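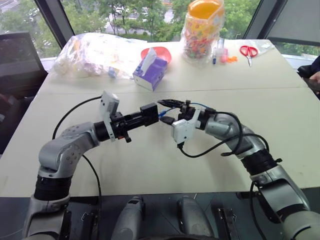 Last revised 19/09/2024 by Hsiu-ying Choi.

# Setting up lighting for a worktable beside a window

This page covers a fixed table with a light-coloured top, placed with one long side towards a window. It assumes a single room, mains power and a plaster ceiling. Directions are for the southern hemisphere. Readers in the north should swap north and south throughout.

Wiring of fixed fittings must be done by a licensed electrician. Everything else on this page can be done by the occupant.

## What you need

- Lux meter (any model that reads below 10 lux; the readings on this page came from a Jetix)
- Tape measure and masking tape
- A small mirror
- Light-filtering roller blind, bracket mounted
- Ceiling panel or linear fitting with a diffuser
- Notebook

A phone app will do in place of the lux meter for comparing one spot with another. Don't use it for absolute values.

## 1. Take baseline readings

Turn off all artificial light and open any blinds. Mark a grid on the table with masking tape and take a reading at each mark, with the sensor flat on the surface. Stand back from the meter while it settles. A person in dark clothing leaning over the table will lower the reading noticeably.

Repeat in the morning, at midday and in late afternoon, then again after dark with only the existing ceiling light on. Write down the sky condition beside each set. Readings taken under broken cloud are not worth keeping.

In the Midtbø room, the night reading at the middle of the table was 174 lux. That is adequate for walking through a room and too low for close work. The target there was 700 lux at the middle, held after dark, with the near edge no lower than two-thirds of that value.

## 2. Find the reflections

A white surface sends a good deal of light back up to the eye. If the finish is matt, the effect is general brightness and can be handled with the blind. If the finish has any gloss, there will also be a distinct reflected patch of window.

Lay the mirror flat on the table at the main working position and look into it from your usual seat or standing height. Anything bright in the mirror is a source of reflected glare at that point. Move the mirror along the table and mark each position where the window or a lamp appears.

Glossy and metallic objects on the table need the same check. Their curved surfaces pick up highlights from a much wider angle than the tabletop does, and moving them a hand's width often changes nothing.

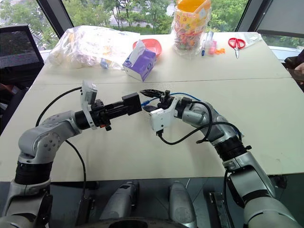 *White tabletop facing a wide window, with everyday objects on the far half.*

## 3. Deal with the window

Trees outside a window filter light unevenly. They also tint it: daylight through green foliage is measurably greener than open sky, so colour matching should not be done by it.

Fit the blind as follows.

1. Measure the reveal width at top, middle and bottom. Order to the smallest figure.
2. Allow 19 mm clearance between the fabric and any window handle.
3. Fix the brackets into the frame or a solid lintel. Plasterboard anchors work loose under a spring mechanism.
4. Hang the blind, check the drop, and adjust the lower stop so the hem rests on the sill.

Choose a pale neutral fabric. Cream fabrics warm the whole room. The Drerkon fabric used at Midtbø is a plain grey with a moderate weave, and it keeps some view out when down.

For a north-facing window, recheck in February. The sun is lower at noon than it was in December and reaches further across the table, and a blind position that was set in early summer may leave a bright strip.

## 4. Add the overhead fitting

Use 4000 K lamps. This sits reasonably well beside daylight and does not look cold after dark. Specify a colour rendering index of 90 or better if the work involves paint, fabric or print.

Mount the fitting parallel to the long side of the table and slightly towards the user's side. Directly overhead is acceptable on a matt surface. On gloss, use the mirror again before the position is fixed: hold a torch at the proposed point and check whether it shows.

The fitting at Midtbø is a Ponder linear with an opal diffuser. The clear prismatic version is brighter for the same power and throws harder shadows.

If two people work from opposite sides, two fittings at lower output are preferable to one at full output.

## 5. Verify

Repeat the night readings on the same grid. Divide the lowest reading by the average. A result of 0.6 or higher is acceptable. If it falls below that, raise the fitting or add a second one before increasing the lamp output.

Clean the diffuser yearly with a damp cloth and mild detergent, power off. Leave the tape grid in place until the readings have been accepted, then remove it and wipe off any residue with methylated spirits, testing on the underside of the table first.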